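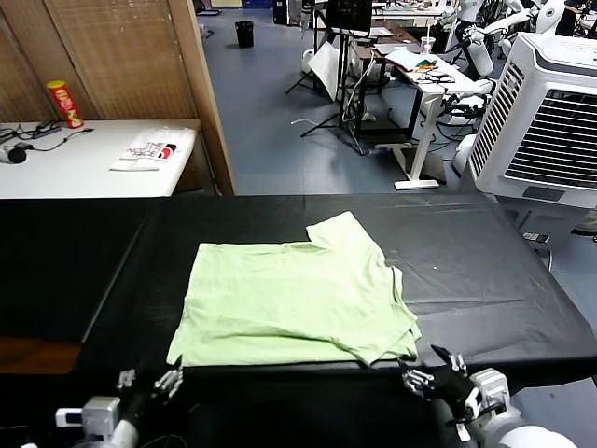 A green T-shirt laid out on the black cloth, grippers open at the near edge.

Folding update: are we collecting the right thing?

The Trenlow project is into its second stretch of gathering folding examples, and I was asked to write something cheerful about it. I'll do my best.

For those who skipped the October talk, the idea is that a person steers the two arms through a job, the joint positions and camera views are saved, and a learning system is later asked to copy what it was shown. The target for garments is 2000 examples. I have sat through enough of these counts to be wary of them. A big number looks good on a slide and tells you very little about what the system will do with a shirt it has never met.

My main gripe is sameness. Much of what I watched began with the shirt spread out more or less flat, close to the middle of the table. Laundry does not arrive that way at my house. If the examples start tidy, the system learns to finish a job somebody else has already half done. Bilal Nasrallah, who runs the sessions, disagrees with me and was good-humoured about it. His view is that you need the easy starts first or the whole thing falls over, and that the crumpled ones are coming. Perhaps. I have heard "coming" before, at Vundavard, where it meant never.
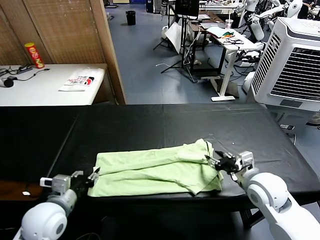

The garment in a rough rectangle, right gripper at its upper corner.

I also asked what happens to the bad goes. A fold that slips and gets rescued seems to me worth more than a perfect one, but the current rule is to throw out any attempt running past 41 seconds, and the rescues are mostly the slow ones. Bilal has agreed to keep 12 of them aside and see if they make any difference. That is a tiny sample and I told him so.

Then there is the colour question. Light cloth on a black table is about as kind to a camera as you can get. I'd like to see a navy shirt on the same cloth before anyone uses the word "general" in a grant report. Hollis thinks this is nitpicking. Detden, to their credit, have offered a bag of dark clothing.

None of this means the work is poor. The operators are patient and the arms behave better than they did – I would just like the test written down before the results come in. If you have old shirts to spare, creased is fine and so is ugly. Stains are welcome too.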